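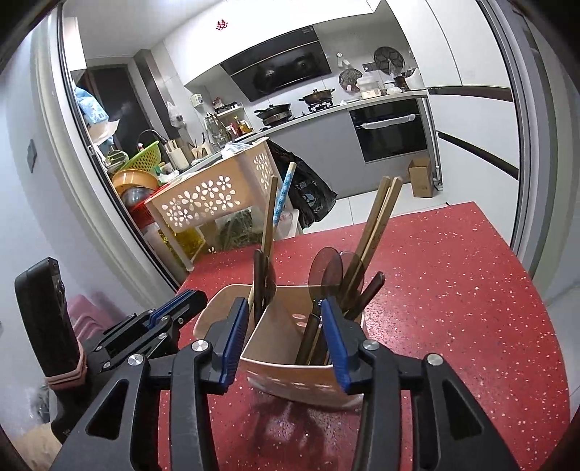

Wooden spatulas in the caddy, red counter underneath.

My grandmother made soup every Sunday from November until the snow went, and I have been trying to make hers for most of my adult life. She never wrote it down, of course. What I have is a card from my cousin Isabelle Poirier, who stood next to her at the stove one winter and wrote things like "barley, enough" and "wait until it smells right" (thanks, Isabelle!).

So I've been guessing. The first few tries were thin and a little sad, and then my neighbor Lena Wróbel asked whether I was toasting the barley first. I was not! You put it in the dry pot over low heat and stir it for 7 minutes or so, and the whole kitchen starts to smell like a bakery.

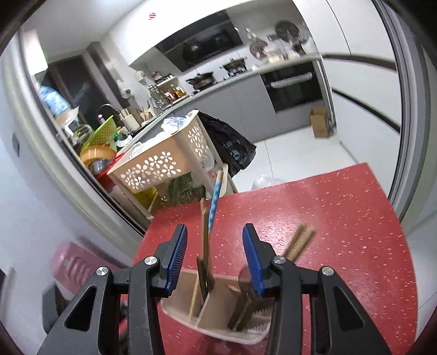 After that come the onions, which want more time than you think, and then the carrots and the stock and a bay leaf, and you leave it alone for 60 minutes while you do something else. I usually call my mother. She moved out to Rutherford three years ago and she always asks what's in the pot, and then tells me Grandma used more pepper, and we end up talking about the old apartment and the radiator that banged all night.

I'm still not sure about the dill. Isabelle says yes, my mother says never, and I've got a big bunch of it in the fridge for this weekend.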